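Potden Home Arm Build – Minutes, January 18, 2022

Chair: Zlata Skoryk
Notes: Prokopenko
Apologies: Latby

1. Last meeting
Minutes accepted. The strap tie on the arm is still open and carries over.

2. Marker task
Zlata ran through the pick and place setup on the stone counter: markers out flat, the pink mesh cup as the target. Everyone loved the approach angle – marker held near the top, cap down, over the rim.
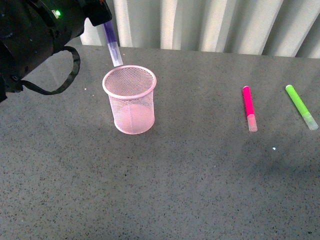

Agreed to keep the release height as it is until we have more runs logged. The log is at 1346 lines and Zlata wants it split by marker color before anyone touches the settings. Great idea, long overdue.

3. Cup
Talk of swapping the mesh cup for something heavier. Decided against. The open mesh lets us check how far down a marker sits, and that has been a real help with the notes.
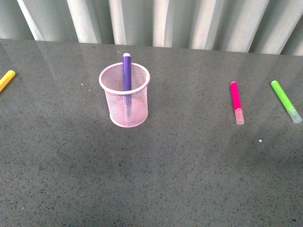

Prokopenko asked if we could try a second cup for sorting by color. Yes please! Parked until April so the grip work can finish first.

4. Wrist camera
Mount is much stiffer with the new bracket. Both fingers stay in view when open, and there is plenty of counter between them to line up on.

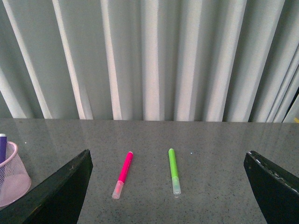

Curtain stays drawn for all runs. Glare on the stone still bothers the color matching, so Zlata will try a lower exposure and report back.

5. Fingers
Black finish is chipping on the right one. Only looks, so far. New pair to be printed, 14 hours on the Potden machine, 2 spare sets if the filament lasts.

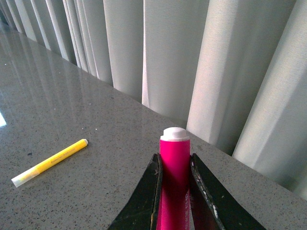 Pink marker upright in the fingers, yellow one on the counter.

6. Actions
Zlata – split log, exposure test
Prokopenko – print fingers, tie back strap
Latby – price a second mesh cup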